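Recording demonstrations for a hang-and-sort task with a handheld gripper

This page covers how we collect examples for the small-parts tasks at Prutenari. It assumes the gripper is already calibrated and the wrist camera is writing to disk. If it is not, do the calibration page first.

1. Fix the layout before recording

Place the clear stand and the clear container on the plain light surface. Record their positions once, then leave them alone for the whole block. Small parts may be moved between episodes. Furniture may not, unless the block is marked "layout varied" in the session sheet.

Clear plastic is difficult for depth sensors and for some segmentation models. We keep it in the set on purpose. Use even, diffuse light and check the rim for glare before you start.

2. Set the camera

Lock exposure and white balance. Record at 60 frames per second. Automatic exposure will shift each time the dark finger pads enter the view, and the policy will learn the shift.

3. Record the episode

Start with the gripper open and clear of all parts. Press record, wait one second, then approach. One episode contains one part, moved once. Stop after the part has been released and the gripper has withdrawn.

Keep an episode under 30 seconds. Longer ones usually contain a hesitation – delete them and repeat.

Do 8 practice runs before the first kept episode. A block is 48 kept episodes.

4. Holding thin parts

Discs and tags should be gripped edge-on, with enough of the part standing above the fingertips to remain visible to the wrist camera. If the pads cover it completely, the model has no evidence that anything is held.

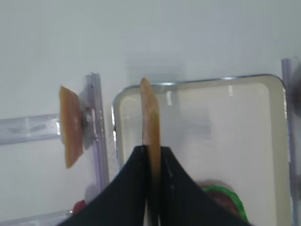 Move at a steady speed once the grip is closed. Some blur on the part is acceptable during transfer. Blur at the moment of contact or release is a reason to reject the episode, as those are the frames the labels depend on.

5. Label and upload

Mark three events: grip closed, part released, gripper clear. Failed grasps are kept if the operator recovers within the same episode. Tag them "recovery" and do not trim them. Bảo Chu found that the Zikerbridge loader drops any episode with a missing event without logging an error, so compare the episode count before and after upload.

Last revised 29 December 2023

Related pages
Calibrating the wrist camera
Session sheet fields
Replacing finger pads
Zikerbridge loader: known faults
Exporting blocks to Zukberg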